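Skellow Two-Arm Rail Kit

Made to order at the Busport shared workshop
Page updated June 2019

The Skellow is a base and enclosure kit for people who want to run a pair of small robot arms at home or in a shared shop. It holds both arms on one rail, so the spacing between them stays put when you move the bench or take an arm off for repair. The kit covers the rail, the mounting plates, the floor, the corner posts and the wall panels. The arms are not included.

I built the first one for my own use, after a season of clamping two arms to the edge of a kitchen table and measuring everything again each time one got bumped. Other members at Busport asked for the same thing, and the parts list settled down over a few builds. What you get now is the current version.

What is in the box

Aluminum rail channels, cut and deburred
Mounting plates, 2, black, drilled
Slotted strip for the front of the rail
Corner posts and edge strips
Floor panel
Wall panels for the back, left and right
Bag of bolts, washers and drop-in nuts
Hex keys, 2 sizes
Cable ties and stick-on tie mounts
Printed build notes

What you need to add

Two arms of the same model
Power supply and controller for each arm
Wall covering (see below)
A flat bench that does not rock
Small level and a square

Which arms fit

The plates come drilled for the Mundirov bench arm, long or short forearm. If you have something else, send me a tracing of the base with the hole centers marked and I will drill to match. There is a small charge for this and it adds a few days. I do not drill plates for arms I can't get a tracing or a drawing of. A photo with a ruler in it is not good enough, I have tried.

The base motor on the Mundirov hangs lower than the plate, so the rail has to stand clear of whatever is under it. The feet supplied give enough room. If you use your own feet, check this before you tighten anything.

Assembly

Set aside an afternoon. You do not need to drill or cut anything if you stay with the standard size.

Lay the rail channels side by side on the bench and join them with the short cross bars. Leave the bolts finger tight. Fit the slotted strip along the front. Check that the channels are even at both ends, then tighten from the middle out.

Slide the drop-in nuts into the channels before you put the plates on. There are 36 nuts in the bag, which is more than the build takes. Leave the spare ones in the channels. You will want them later for a lamp or a camera post, and it is a nuisance to open the end of the rail once the walls are up.

Bolt on the plates and set each arm on its plate. Do one arm completely before you start on the other. Swing each arm by hand with the power off, through as much of its travel as it will go, and look for anything it touches. If the elbow comes near a wall, move the plate in toward the middle and try again. The wall will flex a little but the elbow housing will still mark it.

The floor panel goes in next, then the corner posts, then the walls. The edge strips go on last and hide the gap between wall and floor. If a strip will not sit flat, the floor panel is usually riding up on a bolt head.

Cables

Leave more slack than looks tidy. The cable has to reach when the arm is fully folded and when it is fully stretched, and the wrist is where it will pull first. Tie it at the base and let it run free past the elbow. On my first build I tied it down at every joint and had a broken connector by the end of May.

Route the two power leads out of opposite ends of the rail. Put the switch where you can reach it without putting your hand inside the walls. Please do this one even if you skip the rest.

Wall covering

Panels ship plain. You can leave them that way, paint them, or cover them with cloth or printed paper. If you run cameras, a busy pattern can give the software more to hold on to than a blank wall does. My results with it have been mixed, and the lamp makes more difference than the walls. Avoid anything glossy. Spray glue works for thin cloth, but do it outdoors and let the panel sit overnight before you fit it.

Floor

The standard floor is a light panel with a faint stone pattern. It wipes clean and small dark parts show up well on it. Heavier white items do not, so put a mat down if that is what you are handling. Replacement floors are sold separately.

Care

Check the plate bolts after the first week and then whenever you hear a new noise. Vacuum the channels. Keep oil off the floor panel.

Options

Longer rail, cut to order
Extra plate, for a third arm or a fixed tool
Dark floor panel
Blank plates, not drilled
Nilsuwan clamp lamp, fits the drop-in nuts

Ordering

I make these in batches of 13 and the lead time depends on where we are in the batch. Write to Nest Lloyd at the Busport workshop desk with the arm model, the floor you want and whether you need the plates drilled. You will get a price and a date back before you pay anything. Local pickup is fine and saves the cost of a very awkward carton - the rail is long and the floor panel does not like being dropped on a corner.

If a part is missing or bent, tell me which one and I will send another. I do not need the old one back. Kits that have not been bolted together can be returned. Drilled plates made to a customer's tracing can't.
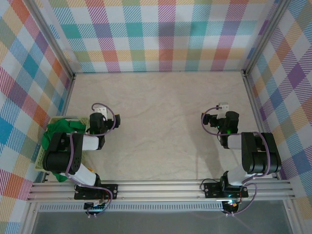
Plate spacing is the setting most people ask about, and the answer depends on what you plan to pick up. For cloth I set the plates wide, which leaves a good stretch of open floor to spread something out. A basket can then go against the left wall, behind the left arm, the way the yellow-green one with the green cloth does here. The purple cables are looped with the sort of slack I mean in the cable section, out past the gripper and over the elbow on the way down to the base. For small parts, bring both plates in toward the middle until the grippers can meet without the arms being fully stretched. Mark the rail with a pencil once you have a spacing you like, and write it in the back of the build notes, where there is a blank page for it.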